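Section 4. Assembling the Vekberg mug stand

Before you start

Check that the box contains the round base, the pole, the hook ring, one screw of 120 mm and the small key. If a part is missing, write to Malludix customer help and give the product number 241. Please do not use a screw from another stand.

Work on a flat table. Put a cloth or sheet under the parts, so the coloured coating does not get scratched.

Steps

1. Lay the base upside down on the cloth.

2. Push the screw through the centre hole until its head sits inside the hollow.

3. Hold the screw with one finger, turn the base over and place the pole on it. Turn the pole clockwise by hand.

4. Tighten with the key. Stop when the pole does not move any more.

Caution: Do not use an electric driver. The thread in the pole is soft metal and can be damaged.

5. Press the hook ring on the top of the pole until you hear 2 clicks.

6. Stand it upright and push the pole lightly from each side. If it leans, repeat step 4.

Loading the stand

Hang the first mug, then the second one on the opposite side. Continue in this way around the ring. Very large mugs should stay in the cupboard.

Note: After one week of use, check the screw again. For cleaning, see Section 5.

Text: Izzati Siregar. Checked by Brijesh Saxena, 14 July 2025.

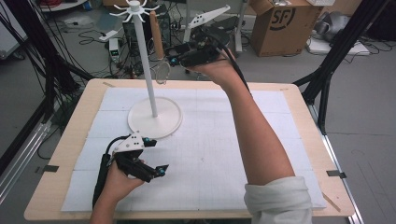
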